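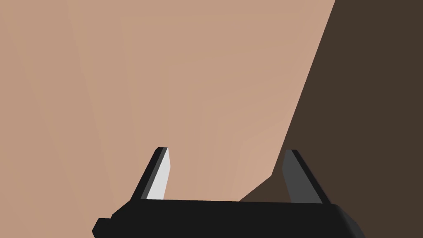 Ticket 484
Site: Drusthorpe branch office
Raised by: Aoi Noguchi
Assigned to: Yuxi Tan
Subject: Shared calendar showing meetings two hours out
Status: Resolved

Aoi Noguchi wrote:
Since the office move, every meeting I book in the shared calendar shows up two hours late for the Wemville team. My own view is fine. They see my 10:00 call at 12:00. I have checked the clock on my laptop and it is correct. I have also signed out and back in.

Yuxi Tan replied:
Thanks. Could you tell me which program you book from, and whether it happens if you book in the browser? Please also send the time zone shown under Settings, then Calendar, then Display.

Aoi Noguchi wrote:
I use the Duveo desktop program. The time zone says London. I made a test meeting in the browser and Wemville saw it at the right time, so it only goes wrong from the desktop.

Yuxi Tan replied:
That narrows it down. The desktop program keeps its own time zone for new entries, separate from the one used for display. Yours may have carried over an old value when the profile was copied. Go to File, Account, New entries and let me know what it says.

Aoi Noguchi wrote:
It says "Custom (imported)". The box is greyed out and I can't change it.

Work notes (Yuxi Tan):
Connected remotely at 14:20. Closed Duveo and renamed the local profile folder. Started the program again and let it rebuild. First attempt stopped with error 400 – the saved password was out of date. Cleared it, signed in again, and the rebuild finished after roughly 2 minutes. New entries now set to London and the box can be edited.
Test meeting booked for 15:00. Wemville confirmed 15:00 at their end.

Yuxi Tan replied:
New meetings should be fine now. Anything booked before today keeps the wrong time, so you will need to open those and save them again. Repeating meetings only need saving once – choose "All in series" when it asks.

Aoi Noguchi wrote:
Done, and they all look right. The monthly stock call had to be deleted and made again as it wouldn't save. Happy for this to be closed.

Closed by Yuxi Tan. Cause: old time zone setting in copied profile.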